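Nurkora: the questions I keep getting

I'm Concetta Tedesco and I look after Nurkora, the little planning and control package that sits between a wrist camera and an arm. I've been answering the same emails for ages, so I finally put the answers on one page. If yours isn't covered, write to me and I'll probably add it (Tuesday is when I do the post).

What does Nurkora do?

It takes the pictures from a camera on the wrist, works out where the thing you asked for is, and plans a path for the gripper to get to it. Then it runs that path and keeps checking as it goes. It doesn't decide what you want picked up. You give it a goal, either from a script or from the job list, and it gets on with it.

Do I need Lerkari as well?

Only if you want to replay old runs. Lerkari is the log viewer, and Aldo Orlandini wrote nearly all of it. Nurkora will happily write its logs whether you've got Lerkari or not, and they're plain enough to open in a text editor if you're patient. I use Lerkari every day and would be miserable without it, but I'm biased, I share a desk with the man.

Which version should I install?

The newest one, please! The old Dilham branch is still up for people who have scripts tied to it, but I've stopped fixing things there. If you're on Dilham and something breaks, the first thing I'll ask you to do is move over, so you may as well do that before you write. Your job lists will carry across. Your camera settings won't, sorry, you'll have to type those in again.

Why does the arm stop and sit there for ages before it moves?

It's planning. If the wait is longer than 5 seconds, the planner is most likely trying to thread the arm past something it thinks is solid. Open the planning view and switch on "show blocked space". Nine times out of ten there's a big grey lump hanging in mid-air where no real object is. Clear the map, let it look again from a different angle and try the job once more.

And if it still sits there, lower the map detail a notch. People love turning that up to the top and I do understand why, it looks lovely on screen, but the planner has to wade through all of it.

I get error 357. What have I done?

Nothing terrible. Error 357 means the camera and the arm disagree about the time. The picture arrives with a stamp on it, the arm position arrives with another stamp, and if the gap is too wide Nurkora won't pair them up. Put both machines on the same clock source and restart. I know the message itself is useless ("pair refused"), and it's on my list to reword.

What's the clearance setting, and what should it be?

That's how much room the planner leaves between the gripper and everything else, in millimetres. It ships at 20. You can go lower for tight spots, but please run the move at slow speed first, with your hand near the stop button. The figure covers the planned path and knows nothing of cables flapping about behind the wrist, so leave some extra if yours are loose.

Can I run two cameras?

Yes, you can have 2, one on the wrist and one fixed. Any more and they'll be ignored without so much as a warning, which has caught a few people out. The fixed one is handy for building the first map of the room, and the wrist one takes over close in. You need to calibrate each of them separately, and the order doesn't matter.

Does it cope with baskets and bins that are full of holes?

Better than it did. Anything perforated used to be a nightmare, as the depth would leak through the holes and the map ended up with half a basket and a lot of confetti behind it. There's now a "fill small gaps" option under Perception. Turn it on for mesh, lattice and perforated plastic. Leave it off if you need the gripper to reach through an opening on purpose, or it'll treat that opening as wall.

One more thing on baskets: give the planner the rim as the target if you can. A rim makes a nice strong edge, and a curvy loop handle is a much fussier thing to fit a grasp to.

Why does Nurkora think my own gripper is an obstacle?

Ah, the classic. With the camera on the wrist, the fingers are always in view, so the software has to be told which bits of the picture belong to the arm. We call this the self mask. If it's missing or a bit too small, the outline of the fingers gets added to the map and the planner believes there's something right in front of it. Which, fair enough, there is.

To make a new mask, close the fingers, point the wrist at a plain floor or wall and press "learn self". Then open the fingers and do it again. Check both masks in the preview before you save. My fingers taper and have a small triangular cutout near each tip, with pale background showing through, and those little triangles are where I look first. So is the narrow gap down the middle, where a strip of the basket shows between the fingers. If you paint the whole lot over as one solid shape you lose a sliver of useful picture. I keep the gap and fill in the triangles, but Aldo keeps everything, and we've agreed to differ. 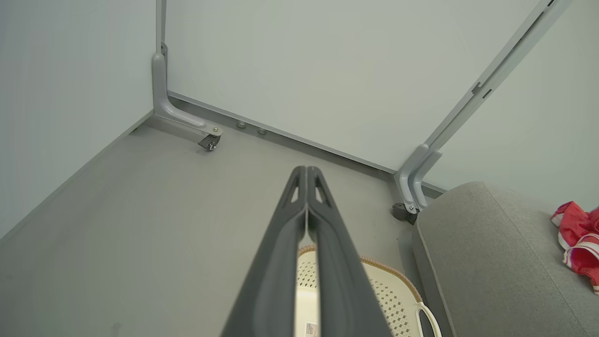
It sees my pale basket as part of the floor. Can I fix that?

Usually! Off-white things on a light grey floor are hard work under flat, even lighting. Go to Perception, then Surfaces, and drop the colour weight so it leans more on depth. If the basket has a trim or a label in a different shade, you can also pick that out as an anchor and let it find the rest from there. It doesn't have to read the label, a small patch that stands out is plenty.

Do the thin things in the room get mapped?

Posts, yes. Castors and foot brackets, not always, particularly if they're tucked in beside furniture. I'd draw a keep-out box over anything low and fiddly by hand. It takes a minute in the room editor, and the box is saved with the room so you only do it once.

Can I use the De Luca controller?

Yes, with the adapter that's in the extras folder. Set the control rate in the adapter and leave the one in the main settings alone, or they'll argue with each other and the arm will move in tiny jerks. Force limits also have to be set on the controller side for now.

Where do I send a bug report?

To me, with the log attached. Please send the entire log. I know it's tempting to trim it to the bit with the error, but the cause is usually quite a way further up. Tell me which version you're on, what you asked it to do, and whether you've changed the self mask since it last behaved.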